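Cable Sorting at the Prinwood Reading Rooms
Photo gallery

Published October 29, 2023

The Equipment Office of the Prinwood Reading Rooms lends chargers, adapters and connecting leads to visitors and to staff in all three wings of the building. Over the years the stock had spread through desk drawers, supply cabinets and the lost property shelf. In June the Office began bringing these items together, checking them against the loan register and deciding which should be kept.

The register listed 2,584 small electrical items at the start of the work. Many entries were duplicates, and others referred to devices the Reading Rooms no longer own. Melquiades Montes, who heads the Equipment Office, asked that every cable be handled individually before its entry was confirmed or removed.

Bundling

Cables in the loan collection are fastened with a tie before they go back into storage. The tie is placed near the middle of the folded cable and drawn close enough to hold the strands together. Connectors are left outside the tie so that the type can be read at the loan desk without opening the bundle. Very short leads are exempt and may be stored flat. 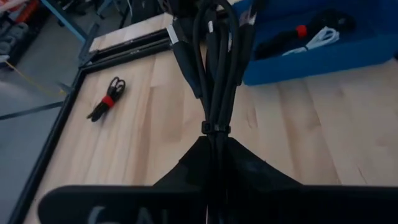 A bundle of black cables secured with a black cable tie, with a silver metal plug tip showing at the left.

Ties are to be cut with the blunt-nosed cutters kept at each loan desk. Staff are reminded that kitchen scissors and box knives have damaged cable jackets in the past and should not be used for this purpose. A cable with a nicked or cracked jacket is withdrawn at once, whatever its age.

Bins and categories

The Office considered several ways of dividing the collection, including by length and by the department that first purchased the item. Sorting by connector type was adopted, following a short trial in the east wing. Items are first collected in a general bin and separated afterward, which allows the table to be cleared quickly when a delivery arrives. The blue bin at the lower right of the table is at this mixed stage, with a white cable or connector lying in the same container as a tangle of thin black items and a small red piece. Final storage is in Stuvau drawer units, each labeled on the front with the connector type and the wing to which it belongs. Getsemaní Aguirre prepared the labels, and replacements may be requested from her by internal mail.

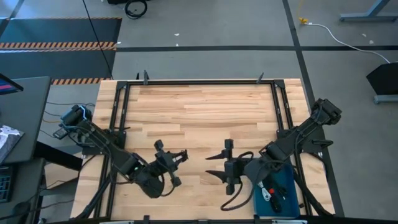
Loose items

Single adapters and short pieces are the most easily lost part of the collection. They are set out on the table with space between them, matched to an entry where one exists, and placed in a tray. Items with no entry are held for 60 days and then offered to other departments. Anything still unclaimed is sent for recycling through the city drop-off point on Orozco Street.

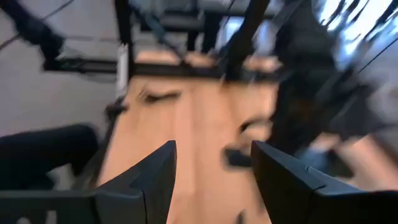 Yatziri Carrillo wrote to ask whether the holding period could be extended for adapters used with older projectors, as two reading groups still depend on them and meet only at intervals. The Office has agreed to keep projector adapters on the register until the reading groups have confirmed their needs in writing.

Further information

The revised register will be available at each loan desk. Departments holding borrowed cables are asked to return them in person, with the loan slip where possible. Cables may be returned without a slip, and no charge will be made. Questions about the register should be addressed to Sinan Yazıcı in Room 38.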